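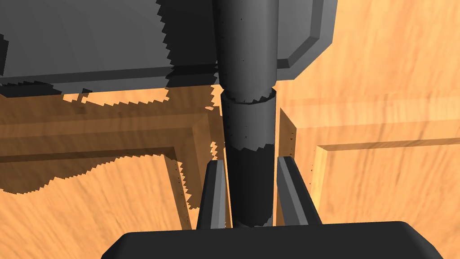

Every link in our newsletter carries a label now, and I think we should remove most of them.

I work for Jemden, a small shop that sells spare parts by post. We send a newsletter to 2,012 people. Last year we started to add tracking words to the end of each link: the source, the campaign, the colour of the button, the position in the letter. My colleague Geeta Bansal made a good spreadsheet for this, and I was in favour of it. In August I had to write the report, and I changed my mind.

The report had 17 campaign names. We had sent four campaigns. Somebody wrote "summer", somebody wrote "Summer", and I myself wrote "summer-2" and forgot it the same afternoon. The analytics tool treats each of them as a separate thing, as it should.

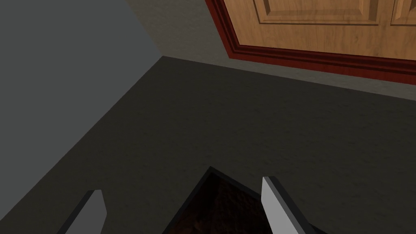 Grey walls, a wooden door and a dark red door frame.

Geeta's answer is that we need stricter rules, and I understand her. But a rule has a price too. Every person who writes a link must open the spreadsheet, find the right row and copy it without a mistake, and this is done at five o'clock when the letter is already late. I have seen how Vivek Bajpai does it. He copies the link from the previous letter and changes the end, if he remembers.

There is also the reader. When I receive a link that is three lines long, I feel that I am being watched a little.

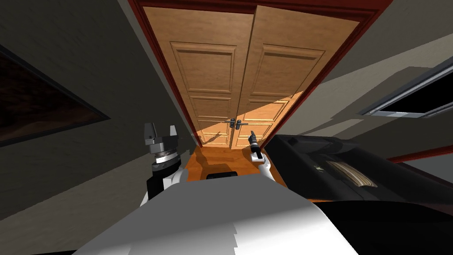
So my proposal is to keep two labels, the source and the name of the letter, and let the sending program fill them in by default. The button colour can go. In one year we did not take a single decision from it, and I have asked everybody.

I know that some people want to collect everything now and find the question later. Orysia Shevchuk, who had my job before me, thought so, and she left us 1,341 rows that I am still afraid to delete. 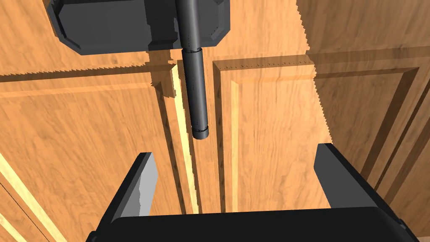
A label should be made for a decision that is waiting for it. If we want to know whether the letter sells more than the search page, two labels are enough. A third one should stay out until somebody can say what it would change. Two fingers of a gripper can stand with an open gap between them and hold nothing, and I would like our spreadsheet to be allowed the same, with an empty column left empty. Geeta does not agree yet. We will try my way for the next letter and keep her file in the shared folder.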